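Ildale Freethinkers discussion list — archive
Last updated: August

Subject: Re: Reading group, next book and the Tolik essays
From: Madhu Vishwakarma

Lamai wrote:

> I finished the Tolik essays over the weekend and I'm not sure they are
> right for us. The first half is a history of secular societies in
> small towns and I liked it. The second half is mostly the author
> arguing with his old minister, and we only get one side of it. Also it
> is 300 pages and we've never gotten through anything that long without
> losing half the group.
>
> Would people consider the Sakamoto book instead? It's on how children
> raised without religion handle funerals, weddings and so on. Shorter,
> and the library can get copies.
>
> Lamai Kongkaew

I've read both now, so I'll answer the parts I can.

On length, I agree. We lost people during the last long one and they didn't come back when we moved on to something else. The Sakamoto is easier to finish and the chapters stand alone, so a person who misses a month can still join in.

I'd be sorry to drop the Tolik completely, though. Chapter 2 is the best short account I've read of how the lecture halls worked. Most of them were not set up to argue against religion at all. People wanted a place to go on a free morning, hear a talk on geology or the tariff, sing something, and let the kids run around. The argument with the churches came later, usually over who could use the town hall or whether an unbeliever could be sworn in as a witness. He prints the bylaws of one society that had 53 members and a rule against speaking for more than an hour. I think we would get a good evening out of that chapter by itself.

The minister chapters I could take or leave. Lamai is right that we only get one side. He quotes his own letters at length and sums up the replies in a line or two. If anyone wants to read them anyway, start with the one on the problem of evil, where he does at least give the other man a full paragraph.

So my suggestion is that we read Tolik chapter 2 for the next meeting as a handout and start the Sakamoto the month after. I can scan the chapter. It comes to nearly 40 pages with the notes, and the notes can be skipped.
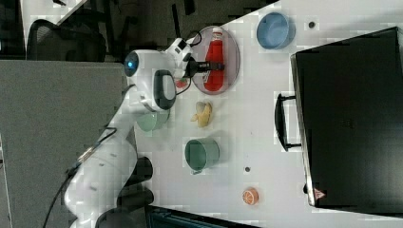
Robot arm and ketchup bottle on the tabletop.

A few words on the Sakamoto for those who haven't seen it. She interviewed 100 adults who grew up in nonreligious homes and asked what their families did when somebody died. The answers are all over the place. Some families borrowed a church service and sat through it politely. Some did nothing and regretted it. A fair number made something up on the spot, such as reading from letters or cooking the person's favorite meal, and then found they were doing it again for the next funeral. She doesn't push any of these as the correct way, although she clearly thinks doing nothing is hard on children.

My one complaint is the chapter on weddings, where she leans on a handful of interviews and draws more from them than they can hold. We may want to talk about that. The chapter on school and the Pledge is better, and I expect it will start the most discussion here, given how many of us have kids in the district.

Lamai also asked me off list about Lirkier's talk on Ingersoll and whether it was recorded. It was, but the sound drops out for much of the second part, and the questions from the floor can't be heard. I have a typed copy of the talk itself and will send it to anyone who writes to me. Please don't repost it — Lirkier is still revising it and wants to fix two of the quotations. One of them is a line about happiness that gets pinned on Ingersoll in several wordings, and the version in the talk came from a calendar.

Meeting time stays at 7 p.m. Please reply to the list about the books by the end of August so the library has time to get copies in. If you would rather read the Tolik all the way through, say so. I'd be willing to, and we could split it over the winter.

Madhu Vishwakarma

Recent messages on this list
Lirkier talk on Ingersoll: notes and corrections
Secular invocations at the Ildale council meeting
Looking for a used copy of The Age of Reason, large print
Reading group: what we thought of the last book
Affirming instead of swearing for jury duty

Contact the list owner | Copyright remains with the authors of each message | Back to top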